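Umesel 2단계 중간보고 (2025년 9월)

안녕하세요, Plotolen 개발팀입니다. 지난번 보고가 너무 딱딱하다고 하셔서 이번엔 편하게 써 볼게요!

제일 큰 소식부터요. 플래너를 Gunum으로 완전히 옮겼습니다. 예전 플래너는 목표 자세가 조금만 바뀌어도 경로를 처음부터 다시 짰는데, 이제는 직전 경로를 이어받아서 고쳐 씁니다. 옮기면서 설정 파일 형식이 바뀌는 바람에 두 주를 꼬박 썼어요. 일정표에 없던 작업이라 로그 뷰어 개편은 11월로 밀렸습니다. 이 부분은 양해 부탁드려요.

제어 쪽은 주기를 20밀리초로 고정했습니다. 더 줄여 보고도 싶었지만 손목 카메라 영상 처리가 못 따라오더라고요. 대신 그리퍼 명령과 영상의 타임스탬프를 같은 시계로 맞췄고, 이것만으로도 재생 도구에서 보는 맛이 확 달라졌습니다(저만 신난 건지도 모르겠네요).

인식은 아직 고민이 많습니다. 지금까지 라벨을 붙인 에피소드가 528개인데, 점토처럼 모양이 일정하지 않은 물체에서 윤곽이 자꾸 흔들려요. 특히 노란 점토가 비슷한 색 트레이에 담겨 있으면 Ruchti 분할 모듈이 둘을 한 덩어리로 묶어 버릴 때가 있습니다. 색 비중을 낮추고 표면 굴곡을 더 보게 하는 설정을 다섯 가지 만들어서 비교하는 중이에요.

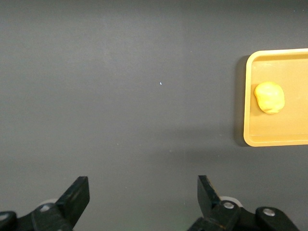 트레이 테두리 옆에 지는 그림자도 골칫거리입니다. 충돌 지도에서 그림자가 장애물로 잡히면 플래너가 쓸데없이 멀리 돌아가거든요. 그래서 그림자 후보 영역을 따로 표시해 두고, 깊이 값과 맞지 않으면 지도에서 빼는 필터를 짜고 있습니다. 코드는 다 올렸고 테스트만 남았어요.

다음 보고 때까지는 설정 비교를 끝내고, 그림자 필터를 기본값으로 켤지 정하겠습니다. 그리고 부탁 하나만 드릴게요. 저장 공간이 빠듯해서 원본 영상용 디스크를 늘려야 하는데, 남은 장비비에서 써도 될지 알려 주세요. 견적서는 메일로 따로 보내겠습니다!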